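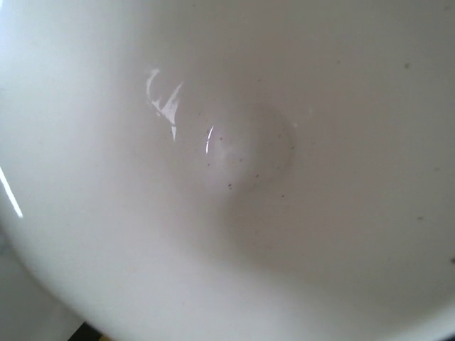
Home Diary Kitchen Archive
Search this site Go
2 min read

White glaze, 18 October 2026

I've gone soft on plain white again! Glossy, no pattern, no lettering, just the light sliding around inside it. I could look at that glaze all through breakfast (and did, so my toast burned).

Then mugs. I put the flowery tablecloth down and wanted every color on it – light blue, pale green, pink, the gray one, the cream with the teal handle. The black one is still my coffee mug, sorry, Iteddale souvenir. 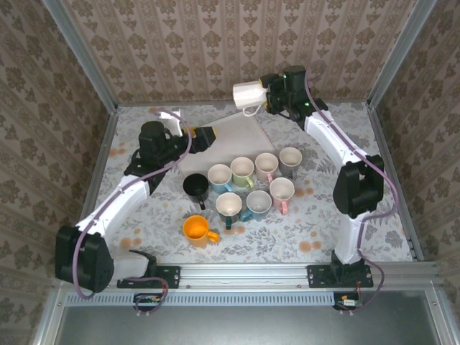
Still to do

Clear the shelf by the window. Ask Hendriks about hooks, 8 should do it.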